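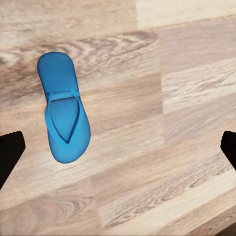 A blue flip-flop, the official shoe of August.

I packed four pairs of shoes for my first summer in Kikudcombe and wore one of them. By the second morning I'd figured out what everybody on the boardwalk already knew - if it has laces, leave it at home.

I love this about beach towns! You see people in the bank in flip-flops. You see them at weddings. My landlord, Tetteh Acheampong, climbed a ladder in his to fix my gutter while I stood underneath making nervous noises, and he came down telling me about the pair he'd bought in Ridamcombe when he was 19 and wore until the strap popped out halfway across a parking lot (he hopped the rest).

That pop is the great tragedy of the flip-flop, by the way. Tetteh swears by pushing the plug back through and sliding a bread bag clip underneath. I tried it on an old pair and got another 10 days out of them, most of it walking to the Ackermann bakery and back for cinnamon rolls.

My feet took longer to come around. The first week I had a raw spot between my toes and a strap-shaped sunburn, and I walked like a duck going down the 217 steps to the cove. I still wouldn't hike in them. My sister did the whole Likulon trail in a pair she got at a gas station and spent the evening with both feet in a mop bucket, eating chips and refusing to talk about it.

She's coming back next August. I've told her to bring sneakers, and she's already said no.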